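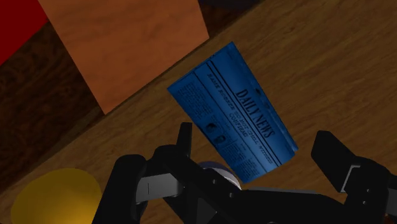

Pregunta Gritier si el paquete de simulación de Silard sirve para algo más que mover cubos.

Sí. Llevo desde marzo con él y trae periódicos enrollados, varillas, bloques. El periódico es el que más guerra da: la pinza tiene que abrir mucho y entrar bien alineada.

La licencia básica cuesta 230 euros e incluye 100 escenas. La ampliación Tremon añade 200 más – no la he probado.

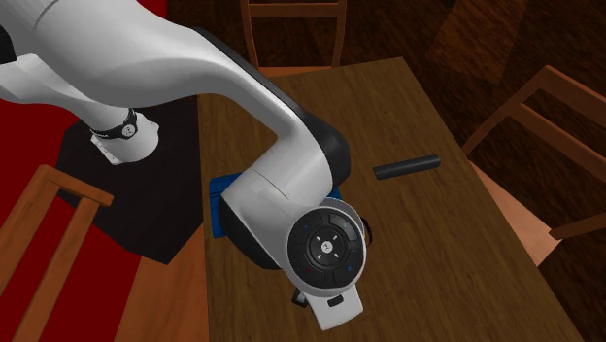

Brazo simulado sobre la mesa, con la varilla negra a la derecha.

Lo bueno: se cambia de cámara sin reiniciar. Lo malo: la documentación, floja y solo en inglés.

En mi portátil tarda alrededor de un minuto en cargar. En el equipo de Sepúlveda, bastante menos.

Para empezar con agarre me parece buena compra. La ampliación la miro en otoño.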